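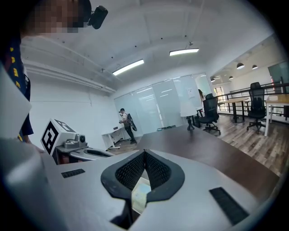

Um utilizador perguntou-nos se seria possível trocar apenas uma das almofadas dos dedos, deixando a outra até ao fim da sua vida útil. A prática não é recomendada. As almofadas da pinça Troltine devem ser substituídas aos pares, pois uma diferença de espessura entre os dois lados desloca o ponto de fecho e invalida a última calibração.

Com que frequência devem ser substituídas as almofadas?
O intervalo previsto é de 3000 ciclos de abertura e fecho. Em trabalhos com peças de arestas vivas, a inspeção visual passa a fazer-se a cada 800 ciclos e a substituição é antecipada se a malha apresentar fios soltos ou zonas lisas. O contador de ciclos encontra-se no menu Manutenção da aplicação Zirnen e deve ser reposto a zero após cada troca.

Como se procede à substituição?
Desligue a pinça e abra os dedos manualmente até ao batente. Levante a almofada pela extremidade mais afastada do corpo, sem recorrer a lâminas. Os resíduos de cola são removidos com álcool isopropílico e um pano que não largue pelo. A nova almofada é aplicada da base para a ponta e mantida sob pressão, com a pinça fechada. Antes de retomar a utilização, respeite um período de cura de 24 horas.

Os cubos com marcadores podem ser limpos com o mesmo produto?
Para os cubos utilize exclusivamente um pano seco de microfibra. O álcool pode atacar a impressão e reduzir o contraste do padrão, com perda de deteção em ângulos rasos. Um cubo riscado deve ser substituído; não é aceitável retocar o padrão com marcador ou fita — mesmo a título provisório.

A pinça deixou de ser localizada depois de um transporte. O que verificar?
Verifique, por esta ordem, o aperto dos parafusos do cubo, a orientação das faces em relação à ficha de montagem e a limpeza da lente. Se algum parafuso tiver cedido, a calibração tem de ser repetida, ainda que o desvio não seja visível. 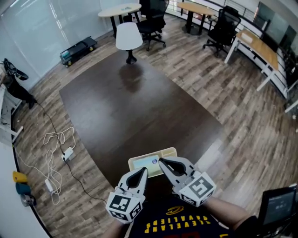

Que objeto deve ser utilizado no ensaio de preensão após a calibração?
Qualquer peça rígida, leve e de dimensões conhecidas é adequada, desde que seja sempre a mesma. Registe a largura medida pela aplicação e compare-a com o valor real. Um desvio superior ao indicado na ficha da pinça obriga a repetir o procedimento desde o início.

Quanto tempo demora uma calibração completa?
Cerca de 19 minutos para um par de pinças, incluindo o ensaio de preensão. A primeira calibração após a instalação de cubos novos pode ser mais demorada.

As superfícies refletoras afetam o resultado?
Podem afetar. Um tampo polido devolve por vezes a imagem do marcador e a aplicação regista leituras duplicadas. Nesses casos, cubra a área de trabalho com um tapete mate ou altere a posição das luminárias.

É permitido trocar dedos entre duas pinças?
Só com nova calibração de ambas. Os dedos são ajustados de fábrica ao respetivo corpo e têm o número de série gravado na base.

Onde devem ser enviadas as unidades para reparação?
As avarias do mecanismo de fecho são tratadas pela oficina Limsakul, mediante pedido prévio no portal Pustari. Retire os cubos antes da expedição e guarde-os em embalagem separada — não são devolvidos se seguirem montados.

Assistência técnica Troltine | Contacto: formulário no portal Pustari | © Troltine. Todos os direitos reservados | Voltar ao topo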